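Section 4: Moving the Mirnus 628 to a new address

This section covers taking the Mirnus 628 dehumidifier off its shelf or stand, packing it for a move, and setting it up again in another room or building. If you are only rolling the unit from one room to the next, follow steps 1 to 5 and then go straight to "Setting up again".

Before you start

You will need:
a dry cloth
a bucket or washing-up bowl
packing tape
the original carton, or a strong cardboard box of a similar size
the two foam end caps, if you kept them

CAUTION: Do not lift the unit with water in the tank. Water can run back into the fan housing when the unit is tipped.

Draining and drying

1. Press and hold the power button until the display goes blank. Wait for the fan to stop.

2. Pull the plug from the wall socket. Do not pull on the cable.

3. Slide out the water tank with both hands and empty it into a sink or drain.

4. If you use the continuous drain hose, hold the free end over the bucket and unscrew the collar at the back of the unit. A small amount of water will run out. Fit the rubber cap over the outlet and push it fully home.

5. Wipe the tank and the space behind it, then put the tank back.

6. Leave the unit standing upright overnight with the filter door open. Coils that are packed damp will smell when the unit is next switched on.

Note: the filter should be washed at this point if the filter light has been on. See Section 6. Let it dry completely before you put it back. Do not dry it on a radiator or with a hairdryer.

Packing

7. Wind the cable loosely and fasten it with the strap on the rear panel. The Lagos version has no strap – use a piece of string or a soft tie.

8. Tape the tank and the filter door shut. Use low-tack tape on the white casing, as parcel tape can lift the printed markings.
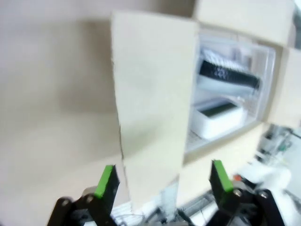

9. Fit one foam cap to the base and one to the top. If the caps have been lost, use folded towels or blankets so that the unit cannot move from side to side. Loose polystyrene beads are not suitable. They get into the air inlet and are very hard to remove.

10. Lower the unit into the carton upright, with the handle at the top. Two people should do this.

11. Put the castors, the hose and this manual in a bag and place it on top of the foam. Close the carton and tape along the centre seam and both ends.

12. Mark the carton with an arrow on two sides to show which way is up.

CAUTION: The unit must travel upright. Laying it on its side lets oil run out of the compressor and into the pipework. If it has been on its side for any length of time, stand it upright for 24 hours before you plug it in.

Setting up again

1. Unpack the unit and stand it on a level floor. Thick carpet is acceptable with the castors fitted, but the unit will be harder to move.

2. Remove all tape, including the strip across the tank.

3. Leave the unit standing for two hours, even if it stayed upright throughout the move.

4. Check that there is a clear space behind and above the unit. Curtains and bedding must not be able to touch the air outlet.

5. Push the tank in until it clicks. The unit will not start if the tank is out of line.

6. Plug in and switch on. The humidity reading may be wrong for the first few minutes – wait for it to settle before you change the setting.

If the display shows E2 after a move, the tank float has probably come off its pin. Take out the tank, press the float back into place and try again. If E2 comes back, switch off and contact Cloralier with the serial number from the label on the rear panel.

Owners who bought the unit through Mitier should quote their order number as well.

Section revised October 27, 2021. Text: Benjamín Aravena.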